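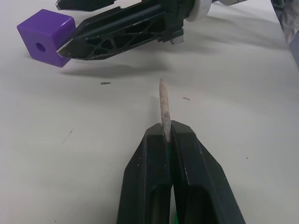 A wooden stick held by one gripper while a second arm reaches in beside a purple cube, at the Grønli lab.

The stick goes through the cube. That is the whole task, and a child of three can do it. For two robot arms it took most of a year.

Signe Mikkelsen's group at Grønli works on what happens when two arms have to share a job. One holds a part while the other brings the second part to meet it, and both move at once. Most systems handle this by planning each arm's path in full and then playing the plans back. If the cube shifts a little on the table, the plan is wrong and the stick hits the side of the hole.

The Grønli method plans less. People steer the arms by hand through the job, and small cameras near the grippers record what each arm sees. A computer model learns from those recordings and picks the next short stretch of movement, then looks again. The group collected 642 runs this way, finishing in June.

"We expected to need a lot more," Mikkelsen said. "The first 385 got us a system that worked on good days."

What made the difference was a change suggested by Tamás Mészáros, a doctoral student. He had the people steering the arms make mistakes on purpose - miss the hole, back off, try again. The remaining runs were nearly all of that kind. In a final test of 100 attempts, with the cube put down in a new spot each time, the arms got the stick in on 91. Trained on clean runs only, the same model managed 58.

Gunhild Ragnarsson, who builds assembly equipment at Mameck and has seen the tests, is interested but careful. The arms are slow, she said, and a factory part fits far more tightly than a stick in a toy block. "Nine misses in a hundred would stop my line before lunch."

Mikkelsen agrees about the speed. Her group is now moving on to parts that have to be turned as they go in, starting with a plastic nut and bolt.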